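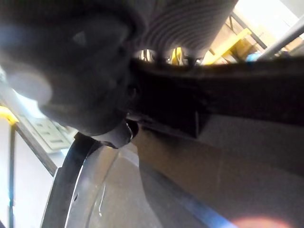 Margit Holmgren asked after the last lecture whether a signed supply agreement can be counted as a sale, and if it can't, why companies bother to announce one. Her question covers most of this week's material, so we start with it.

Supply agreements and reported revenue
Notes for Mon 22 June

A supply agreement sets the terms on which a producer will sell to a retailer. It may fix a price list, a delivery schedule and who pays for returns. In most cases it doesn't oblige the retailer to buy anything until an order is placed. No revenue is recorded on signing.

Companies announce agreements for other reasons. A listed producer may have a duty to tell the market about a contract that could affect its share price. It may also want other retailers to know that its goods will be on the shelf.

When you read an announcement of this kind, look for:
- a minimum purchase, and what happens if it is missed
- the length of the term and the notice period
- exclusivity, and over what area
- returns

We use Tamedon (producer) and Drallier (retailer) for the worked case. The full agreement is in the reading pack.

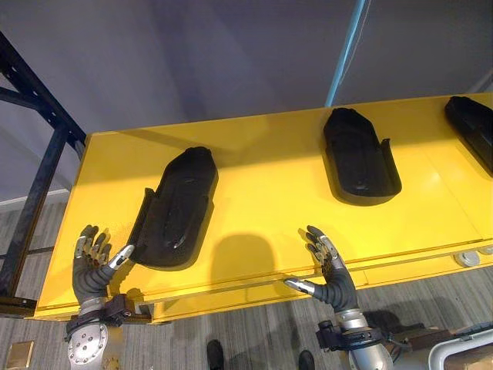
Fig. 1. Black moulded parts on a yellow platform.

Sell-in and sell-through

Sell-in is what the producer ships to the retailer. Sell-through is what the retailer sells to customers. In a new market the first can run well ahead of the second while shops fill their shelves.

In November Tamedon shipped 2,925 cases to Drallier. The agreement allows unsold goods to be sent back, and 557 cases were returned. Net shipments were therefore 2,368 cases. Investors who looked only at the opening order would have got the wrong idea of demand.

The return clause matters for the accounts too. Where goods can come back, the producer has to estimate returns when it ships and leave that part out of revenue. Aroha Mudgway's chapter in the pack sets out 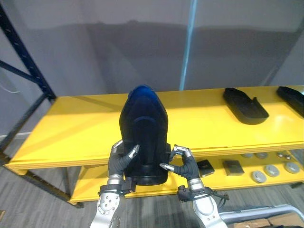

two ways of making the estimate, one from past returns and one from stock still held by the retailer. With a new retailer there is no past to go on, so the second is normally used. Read both, but you will only be asked to apply the second.

Licence conditions

Many agreements are signed before the shops have opened. Look for the wording "subject to". Kvam signed with seven shops, all subject to licence, and its announcement put this in the last paragraph. Treat such shops as possible outlets until the licence is granted.
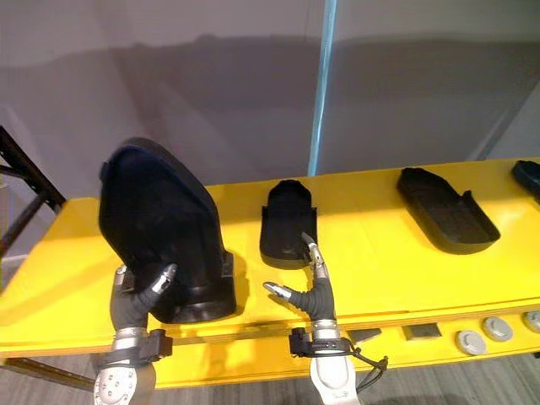

Fig. 2. Robot hand lifting a black shell, yellow tabletop.

For the seminar
Read the Flurklow announcement and mark every condition in it. Bring a one-page note on how you would treat returns. Senga Crichton's group will present first.

We use cookies to remember your settings and measure visits to course pages. Accept all | Manage cookies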